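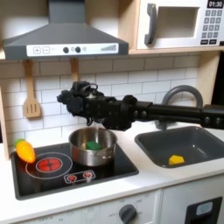 PRESS RELEASE

Thu 3 December

Stutcombe Robotics pauses arm trials at Trurthorpe after gripper fault, and shares what it has learned so far

Stutcombe Robotics has paused all unattended running of its kitchen practice arms at the Trurthorpe workshop, following a fault in which a gripper let go of its load without being told to. No one was hurt and nothing was broken beyond one toy saucepan, which now has a dent in its rim and has been retired with thanks. We would like to set out what happened in plain terms, partly for our partners and neighbours, and partly for the other small teams who use the same sort of set-up and who may be glad of an early word from us.

For those who have not visited, the practice stations at Trurthorpe are play kitchens of the kind sold for young children, with a pretend cooktop, a sink, a tap and a microwave, all fixed to a bench. The arms spend their days lifting pans, moving toy vegetables from one spot to another and putting small blocks into pots and taking them out again. It is gentle work with light things, and we chose it for that reason, as a dropped carrot does no harm to anybody. The arms themselves are full-sized and strong, however, and we have always tried to treat them with the respect that calls for.

The fault came to light during an ordinary afternoon session. An arm had picked up a saucepan by its rim and was carrying it across from the sink to the cooktop when the fingers opened partway along. The pan fell on to the counter and rolled to the floor on the visitor side of the bench. The arm should have stopped at once. It carried on instead, went through the motions of setting down a pan it no longer had, and only came to a halt when the operator pressed the stop button 8 seconds later.

There are really two faults there, and we have been looking at them separately. The first is the opening of the fingers. When our technicians took the gripper down they found that a cable running over the top of the hand had been rubbing against its clip, and that the covering had worn through at the bend. As the wrist turned, the signal dropped out for a moment, and the gripper went back to its resting state, which on this model is open. We have since checked the cables on all 38 grippers at Trurthorpe and at our smaller site in Vorkorcombe, and found early signs of the same wear on 2 more. Those have been taken out of use and will have new cables before they go back.

The second fault worries us more, if we are frank about it. The software that runs the arm, which we call Henao, is meant to notice when the load in the hand disappears. It did notice, and wrote a line in its log to say so, but a setting left over from an earlier round of testing meant that the warning was recorded and then passed over. That setting had been in place since March. It was our own oversight, and we are sorry for it - a check that writes things down and does nothing further is not much of a check.

We have now changed Henao so that a lost load stops the arm straight away, and so that the setting cannot be switched off from the operator's screen. The new version is being put through 200 deliberate drops, with toy pots, plastic vegetables and the odd wooden spoon, before any station goes back to running without a person beside it. Supervised sessions are carrying on in the meantime, at half speed and with the visitor side of each bench roped off.

Schools and community groups who have booked a tour of the workshop this winter are still very welcome, and we are looking forward to having you. The route has been moved so that everyone watches from behind the clear screens at the far end of the room, and we will happily talk about the fault with anyone who is curious. Our younger visitors do tend to ask the best questions about this sort of thing!

If you run arms with an over-the-top cable of this kind, please do have a look at the clip nearest the wrist, and at the inside of the bend in particular, where the wear is easy to miss with the hand in its parked position. Feel along it with the power off if you can. We have written a short checking guide with drawings, and will send it free of charge to any team that would like a copy.

A fuller report will follow when the drop tests are finished. Requests for the guide, questions about tours and enquiries from the press can all be sent to the Stutcombe Robotics office at Trurthorpe, and we will answer as quickly as we are able.

ENDS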